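**Clavholm sidewalk rule pack – for delivery robots & patrol units**

Updated 28 Mar 2025. Replaces the November pack, please delete the old one.

What you get: 13 driving rules, 214 test runs, pass/fail sheet per run. Loads straight into Gomero sim, no convertor needed. Horkis too but only the newer builds.

Covers:

- keeping clear of doors, benches, bus shelters
- stopping distance on rough paving and across slab joints
- yielding to people – always, even when the robot was there first
- hydrants: no parking next to one, ever
- street kiosks, people stepping back from the counter without looking

Rules are written as plain text first, then as checks. Read the text. Arūnas Ots keeps that part and will answer questions, usualy same day.

Set your speed cap before the first run. Default is the low one, leave it unless your city permit says otherwise. Permit terms beat our rules every time.
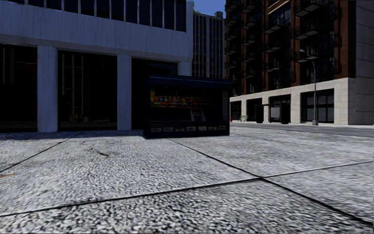
Log every stop, also the ones that look silly. A run with missing stops counts as a fail – no partial credit.

Not included: road crossing at signals (seperate pack, Gauthier 10), snow, stairs.

Order code 607. One license per site. Bulk or school pricing – write to Jiahui Duan.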